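3.2 Einrichtung und Pflege der Steckzelle

Die Zelle Javberg ist eine Wanne mit schrägen, graublauen Wänden, in der ein Greifer Formteile über einem blauen Lochblock handhabt. Der schwarze Halter mit der konkaven Oberkante ist mit zwei Schrauben versehen, deren Anzugsmoment wir nach 200 Zyklen prüfen. Die Schrauben danken es uns, indem sie sich bei Zyklus 14 lockern.

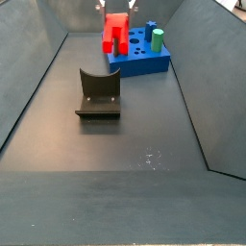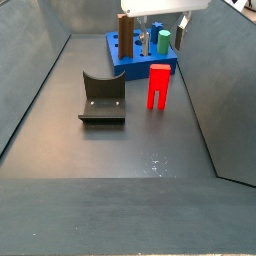
Abb. 4: Arbeitsraum der Zelle mit Greifer, blauem Lochblock, rotem Bogenteil und schwarzem Halter.

Muss die Zelle nach jedem Fingerwechsel neu kalibriert werden?

Nach einem Wechsel genügt die Kurzreferenz am Halter; die vollständige Kalibrierung ist erst nach 2.000 Zyklen fällig oder wenn der Nullpunkt bei der Kurzreferenz außerhalb der Toleranz liegt. Letzteres trat bevorzugt kurz vor Abgabefristen ein. Das Wartungsprotokoll (Trulik, Stand 23. Juni) führt beide Vorgänge getrennt auf.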